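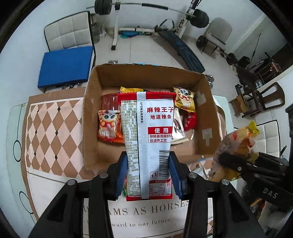 Teaching a robot to pack snacks, one squeeze at a time

18 December 2019

Ezekiel Strickland keeps his office door propped open with a case of instant noodles. He has been at the Hilano lab in Sustville since it had one room and a borrowed table saw, and for most of the past year he has worked on a method called Begay, which is meant to teach robot arms to handle soft packets. He runs it with Fitzgerald Pettigrew, who builds the hardware. I met them both on a rainy morning and we talked until lunch.

The idea behind Begay is that a person does the work with a gripper in each hand, and a camera on the gripper records what the jaws see. No robot is present. Later the recordings are used to train a policy for an arm that carries the same kind of gripper.

"We started out driving the arm remotely, like everybody else," Strickland said. "You sit there with a controller and it takes you a minute and a half to pick up a bag of chips. After an hour your neck hurts and you have maybe 30 usable tries. A person holding the gripper does the same thing in a few seconds."

I asked why they picked snack packets. Pettigrew answered that one. Early on they used wooden blocks and plastic cups, and the results looked good, and then a food distributor called Flikico asked whether the arm could repack mixed orders. It could not. Packets bend, they slide over each other, and the printed side that shows when one is lying down may not be the side that shows once it has been picked up.

"A block is the same block after you squeeze it," Pettigrew said. "A packet isn't. You press the sides and the middle bulges out, and if you only have a seam to hold on to it swings. Then there's air in some of them and no air in others. The pads have to cope with all that."

The pads took him most of the spring. The first set was smooth rubber and packets slipped out whenever the person turned a wrist. He went to a ribbed pad in May and has kept it since, with small changes to the spacing of the ribs. He has a drawer of rejected ones and let me go through it. Some were so soft that they folded over on themselves when I closed the jaws.

The recordings are made in people's homes. Strickland was firm that this matters more than the pads or the training code. In the lab they had a gray table, a gray wall and two ceiling lights, and a policy trained on that data fell apart as soon as someone put down a patterned cloth.

"So we go where there's stuff," he said. "Exercise equipment, dining chairs, a tablecloth with writing on it, a glass top that reflects the window. I don't ask anyone to tidy up. The only thing I ask is that they leave the box where they'd naturally leave it."

A recording session follows a loose script. The person empties a cardboard box of mixed packets or fills one, using both grippers. They are told to pick packets up in whatever order they like. At some point in each run they hold a packet upright with the back panel toward the camera for a moment before putting it down. I asked what that was for.

"Two reasons. One is that you get a clean view of how it sits between the pads, so we can estimate the width at the grip. The other is the text on the back. The network seems to use the layout of the back panel, the nutrition table and the barcode and so on, to tell which way is up. It doesn't read anything. We tested with Chinese packaging and English packaging and mixed them, and the language made no difference we could measure."

The set described in their report has 241 sessions. They threw out others, mostly for camera trouble, and Strickland said he would rather not give the number because some of those may be recovered. Each session was gone over by hand to mark the moment of contact and the moment of release. That was the slow part. He did a lot of it himself in the evenings.

For testing, they put the trained policy on an arm at Hilano and gave it roughly 700 packets over the course of the trials, none of them from brands used in training. The arm was scored on whether it lifted the packet, moved it to the box and let go without crushing it or dropping it outside. The policy trained in homes did clearly better than the one trained on lab recordings, and the gap was widest when the table covering was changed. With a plain table the two were close.

"People skip that bit when they quote us," Strickland said. "If your factory has a plain table and will always have a plain table, you can save yourself the driving."

Using two grippers brought a problem they had not planned for. People pass things from one hand to the other without thinking, and they also start reaching for the next packet with the free hand while the first is still being placed. In the early analysis each gripper was treated on its own, and the second one's camera was full of motion that made no sense by itself. They now line up both recordings before training. Pettigrew had to add a shared clock, and he said the first version drifted by as much as 6 frames over a long session.

"I blamed his code for two weeks," he said, nodding at Strickland. "It was a cheap crystal on my board."

What still fails? Strickland listed very shiny wrappers, clear bags where the camera sees straight through to whatever is behind, and packets that lie flat at the bottom of a box in the shadow of the wall. A person tips the box or digs a corner of the packet up with one jaw. The arm has seen recordings of that move and tries it now and then, usually at the wrong angle. Worn boxes with tape on the inside walls also fooled an earlier version, which would sometimes close on the tape.

Flikico has agreed to a trial line in the new year. Pettigrew is making lighter handles before then, after complaints of sore thumbs. Strickland wants more kitchens in the set, and a few garages if he can find people willing. The recordings already made will be offered to other labs once faces and addresses have been checked for and removed, a job he expects to last until May.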